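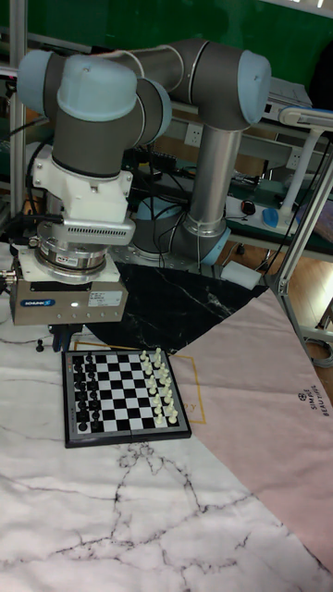
Choosing a language course abroad: hours, levels and lodging

Most adults who book a language course abroad compare prices by the week. The weekly price is a poor guide, as schools define a week differently. At Pevov, a lesson lasts 60 minutes and a standard week has four lessons a day. At Wistell, the lesson is shorter and the breaks are counted in the timetable. A buyer should ask for the total teaching time in minutes and divide the fee by that.

Placement is the second variable. Wistell tests new students on arrival and publishes the groups on the same afternoon. Pevov tests online before travel, with a short spoken check on the first morning. The online test is convenient but tends to place readers too high — people who have studied from books score well on grammar and then cannot follow the class.

"We move students in the first four days or we do not move them," says Witold Olszewski, director of studies at Pevov. "After that the group has formed."

Group size is usually given as a maximum. Pevov's limit is seven, and in June the groups are full. Outside the summer they are smaller, at the same fee.

Lodging affects progress more than the brochures suggest. Host families in Brelleck provide breakfast and an evening meal, and the school asks them not to take two guests with the same first language. The shared flats on Witkowska have no such rule. Flats cost less, but residents mostly speak their own language in the kitchen.

Changes of lodging must be requested by noon on Friday for the following week.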